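# Keane Street Tea Room Opens Its Doors Again

9 October 2019

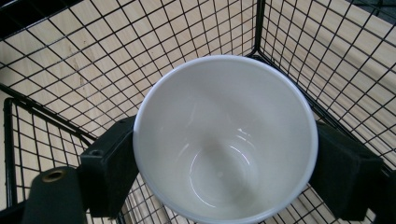
After being closed for all of September, the tea room on Keane Street is serving again, and what a treat it is to have it back! The doors opened at 8 this morning and there was already a line past the bakery, with plenty of regulars in it and a few people who had walked over from the Irker side of the river to see what the fuss was about.

The biggest change is the kitchen, which has moved to the back of the building and finally has a window. That leaves room up front for six more tables, including a long one by the radiator that will be the best seat in town once the cold sets in. The old counter is still there, sanded and oiled, and so is the bell on the door (it still sticks).

The menu has grown too. There are now 15 loose-leaf teas, among them a smoky black blend from Nullari that smells like a campfire and tastes wonderful with a little milk. The cheese scones are back, and so is the plum cake, though only until the local plums run out. Soup is served from noon, with bread from Kustau, the small bakery two doors down. Today's was leek and potato, and the pot was empty before one o'clock.

Prices are mostly the same as they were before the work began. A pot for two has gone up by a quarter, and refills of hot water are still free.

Evening hours are new this fall. On Thursdays the tea room will stay open until 7 for anyone who wants to bring knitting, a board game or a book. There's no need to sign up, and children are welcome if they come with a grown-up. A shelf for swapping paperbacks has gone up beside the coat hooks and could use a few more mysteries.

The tea room is open Tuesday through Saturday. Parking on Keane Street is still tight while the sidewalk is being repaired, so use the lot behind the library and cut through the alley.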